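Barninel Picture Ledge Set — Matte White

Two ledges, hardware, paper template. Back in stock 6/20/25

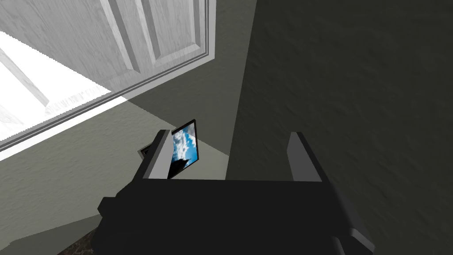
Shallow front lip, deep enough for most small and medium frames. Ledges ship assembled, you just need a level and a drill. A small frame with a thin black border, leaned at a tilt like the one shown, is the kind of thing people buy these for. Thin borders look best imo, chunky ones eat up the ledge fast. Swap prints whenever, no new holes in the wall.

What you get
Two ledges
8 screws, 8 wall anchors
Template (tape it up BEFORE you drill, pencil the holes thru it)
Spare felt dots for the back corners of frames

Item no. 289-W. The black version is 289-B, sold out til February. Sorry. Email us and we'll put you on the list.

Mounting
Drywall, plaster or brick. Anchors in the bag are for drywall only — for brick get the Drosilico masonry kit, sold seperately. Find a stud if you can. Don't hang over a bed or a radiator.

Care
Dry cloth. No bleach, no scrub pads. Touch-up pen is item 522, matches this white but not the older Baran cream ledges.

Shipping
Free over $80. One set comes in just under that, almost everyone adds a pen or a second set. Flat box, leave-at-door ok.

Returns
Unused, in the box, all screws in the bag. Used anchors — can't take those back, sorry.

Goes with: Jakiso frame hooks, Jakiso corner ledge (left or right, check before you order)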